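Capítulo 7
Planificación de agarres en entornos simulados

7.1 Del objetivo a la trayectoria

En el capítulo anterior tratamos el control articular como un problema cerrado: dada una referencia, el controlador la sigue con un error acotado. Falta decidir de dónde sale esa referencia. Una orden como «toma el candelero y déjalo en la caja» no contiene ángulos, ni velocidades, ni el punto por el que conviene cerrar los dedos. El software que traduce la orden en una secuencia de configuraciones alcanzables es el planificador, y a él se dedican las páginas que siguen.

Trabajaremos con Brovovis, el entorno de simulación que ya se instaló en el capítulo 2. Todas las escenas pertenecen al paquete Drurnholm, que incluye 206 objetos domésticos con su malla visual, su malla de colisión y sus parámetros de masa y fricción. El brazo es un manipulador de siete articulaciones montado sobre un pedestal fijo, junto a la mesa de trabajo.

Conviene distinguir desde el principio tres representaciones de una misma escena. La primera es la que se dibuja en pantalla. La segunda es la que usa el motor físico para calcular contactos. La tercera es la que maneja el planificador, casi siempre más tosca, formada por cajas, cilindros y cascos convexos. Muchos fallos de agarre proceden de una discrepancia entre la segunda y la tercera.

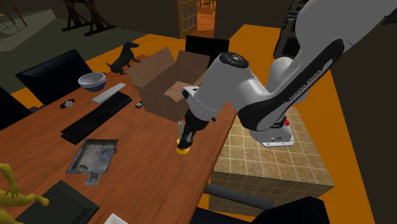
Un objeto pequeño obliga a ajustar esa tercera representación. Si el margen de seguridad alrededor de cada obstáculo es de 20 mm, el planificador puede declarar inalcanzable una pieza que los dedos sujetarían sin dificultad. Si se elimina el margen, aparecen trayectorias que rozan la mesa. La solución habitual consiste en definir márgenes distintos según la fase: amplios en la aproximación, reducidos en los últimos centímetros y nulos entre los dedos y el objeto que se va a sujetar.

El mismo criterio se aplica a los recipientes. Una caja de cartón abierta no debe modelarse con su casco convexo, que la convierte en un bloque macizo. Hay que descomponerla en fondo, paredes y solapas, aunque aumente el tiempo de consulta de colisiones.

7.2 Muestreo de configuraciones

El planificador de referencia genera 40 candidatos de agarre por objeto, descarta los que carecen de solución cinemática inversa y ordena los restantes según la distancia a los límites articulares. Empezaremos por la generación de candidatos, que depende solo de la geometría de la pinza y de la pieza.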